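Pencil cups: one big one or the split kind?

prelska_pages
Desk tidy day! I'm so happy with the two-cup kind, you can sort as you go and grab what you need.

Durrani11
Nope. One big square cup, everything in it, done. Two cups just means twice the dust.

prelska_pages
Ha, but a single one gets so jammed! Mine has the hexagonal cups joined together, one a bit taller, and I love it. Four pencils in so far, three striped ones still lying on the table, and the square white cup is standing empty if you want it, Durrani! 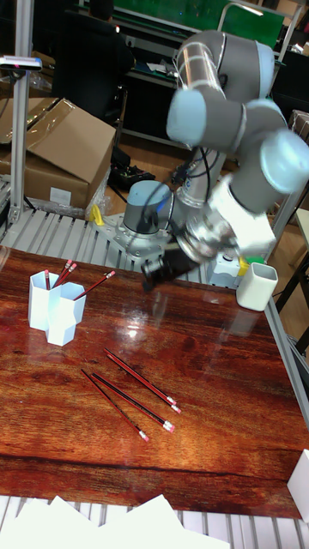
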